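3. 調査方法

3.1 対象と区域

本研究では、間食用の包装食品が執務空間のどこに置かれ、どの程度の時間そこに留まるかを把握するため、Cuditz社の本社棟において観察調査と質問紙調査を併用した。同棟は執務階、会議階、共用階から構成され、このうち執務階と共用階を対象区域とした。会議階は飲食物の持ち込みが規則で制限されており、他の階と同じ尺度で扱うことが難しいため除外した。

対象区域の置き場所は、机上、収納家具の天板、窓台、給湯コーナーの4区分に整理した。区分はJanjuaとLuangrathによる予備調査の分類を踏襲したが、同調査で独立の項目とされていた「椅子の座面」は出現頻度が低く、机上に統合している。収納家具の天板には、引き出し式および扉式のキャビネットの上面を含む。高さが立位の視線を超える家具については、上面に置かれた物品が利用者から見えにくく、設置の意図も異なると考えられることから集計に含めなかった。

3.2 観察手続き

観察は8月の平日に実施し、午前10時と午後3時の2回、調査員が定められた経路を巡回した。巡回の所要時間は区域の混雑によって変動するため、各置き場所の記録時刻を個別に残し、滞留時間の算出には巡回開始時刻を用いず、この個別時刻を用いた。記録項目は、包装形態(缶、袋、箱、その他)、置き場所の区分、隣接する物品の有無である。銘柄および内容量は記録していない。

同一の物品が連続する2回の巡回で同じ位置に認められた場合、これを「滞留」と定義した。同一性の判定は包装の色、形態、位置の三点の一致によった。ただし袋類は、手に取って戻された際に外形が変わりやすく、形態の一致を厳密に求めると滞留が過小に評価される。このため袋類に限り、色と位置の一致をもって同一とみなした。缶類では向きの違いを無視した。

置き場所の記録には、共用階の平面図を格子状に分割した記録用紙を使用した。収納家具の天板は面積が小さく、格子による位置の特定が粗くなるため、天板ごとに略図を添えた。略図の様式はTrolus社の什器管理台帳に準じ、家具の正面を下辺に揃えて描くこととした。

3.3 質問紙

質問紙は対象区域を日常的に使用する従業員に700部を配布した。設問は、間食の頻度、置き場所の選択理由、他者の置いた飲食物に対する印象の三部からなる。選択理由は自由記述とし、Masri式の手順に従って二名が独立に符号化した。符号の一致率は80%であり、不一致の箇所は協議により決定した。協議で解消しなかった記述は「分類不能」として残し、以下の分析からは除いている。

4. 結果と考察

4.1 置き場所と滞留

机上に置かれた包装食品は、午後の巡回までに消失または移動するものが多かった。これに対し収納家具の天板では滞留の割合が高く、とくに共用階でその傾向が明瞭であった。質問紙の自由記述には「とりあえず置く」「誰でも取れる」といった表現がみられ、天板が個人の占有と共有の中間に位置する場所として理解されていることが示唆される。

包装形態別にみると、缶は単独で置かれる場合と、袋類に隣接して置かれる場合とに二分された。後者は飲料と菓子が一組として扱われていることをうかがわせるが、置いた者が同一であるかは観察から判別できない。図12は、天板上に缶と袋が併置される配置に対応する。この種の配置は、本研究の区分では隣接物品ありの「混合型」に該当する。

4.2 家具の形状による影響

天板が平坦な家具では混合型が現れやすく、縁の立ち上がりをもつ家具では単独型が優勢であった。Coula系の什器を対象とした既往の検討はなく、比較の対象はColura社製の低層収納に限られる。同製品の天板は平坦で、周囲から手が届きやすい。したがって混合型の多さが形状によるのか、到達しやすさによるのかは、本調査の設計では分離できない。両者を区別するには、縁の形状のみを変えた同型の家具を同一区域に配し、滞留の割合を比較する必要がある。

なお、観察間隔が固定されているため、巡回の間に置かれ、次の巡回までに消費された物品は記録に現れない。机上における滞留の低さはこの影響を受けている可能性があり、置き場所間の差を絶対量として解釈することは避けるべきである。

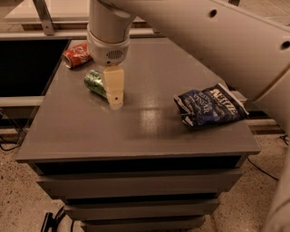 図12 灰色のキャビネット天板上の缶2点とポテトチップスの袋(混合型)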